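The Butter Dish Problem

5 min read

Ask a robotics lab what its machines will do for you in ten years and you will hear about surgery, elder care and the moon. Ask what they did last week and someone will change the subject to crockery.

At Stesto, a small research outfit that works out of the back half of a former print shop, the subject has been crockery since March. The group wants to know how a robot can learn to handle household objects without a robot being present for the lessons. Their method, called Caler, has people do the chores themselves, holding a gripper in one hand with a camera mounted on it. The camera records what the gripper sees. Software works out how it moved. A robot arm wearing the same style of gripper is then trained on the recordings and asked, politely, to do likewise.

The appeal is mostly financial. Robot arms are expensive, slow and hard to get up a flight of stairs. A gripper on a handle goes anywhere a person with a tote bag can go, and it needs no emergency stop beyond the person's own good sense. Over the course of the project the group gathered 1,560 recordings this way, most of them shorter than a pop song and none of them as catchy.

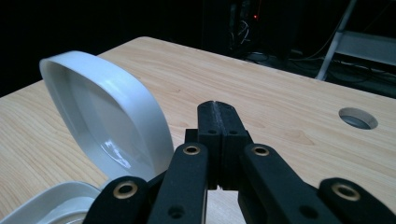

Lids turned out to be where the method earned its keep. A cup is a forgiving object: you can grab it badly and still have a cup. A lid has to come off level, go somewhere, and return to the one place it fits. Take the big white oval one, tipped up on its edge beside its shallow dish while the gripper's two finger pads sit shut. A person looks at that and sees a handful of decent ways to pick it up. A robot trained on a single way sees one, and if the lid is leaning at a slightly different angle, it goes for that one anyway, with the confidence of a man assembling a bookcase.

So Caler's people were told to be inconsistent. Earlier teams had tried to get clean, matching demonstrations, on the theory that a tidy teacher makes a tidy student. Stesto asked for the opposite – lids propped, lids flat, lids approached from the wrong side by someone who had clearly changed their mind halfway. The recordings are tedious to watch and, for training purposes, very good.

How good depends on what you count. The group ran 300 trials on a robot arm, half with a model trained on tidy recordings and half with one trained on the messy set. On lids placed just as they had been in training, the two were hard to tell apart. When the lids were moved or tilted, the tidy model fell off quickly, and the messy one kept going through nearly all the same setups before it, too, started pinching air.

There was a second finding, which the group likes less. A filtering program called Sastry was supposed to throw out bad recordings before training. It rejected 323 of them, largely for hesitation. Putting those back made the robot better at recovering from a poor first grab. Apparently a person dithering over a dish is passing on useful information, a result that should comfort anyone who has been watched while cooking.

None of this amounts to a butler. The robot has no sense of how hard it is squeezing. It does poorly with glass, worse with anything shiny and wet, and it takes so long to put a lid on a dish that the butter would have opinions. The work also says little about what happens when two objects must be handled at once, a skill most of us pick up around the time we discover sandwiches.

The next round, under the name Elari, will send grippers home with 2 households at a time and let them record whatever they happen to be doing in the kitchen. The lab has asked only that they not clean up first.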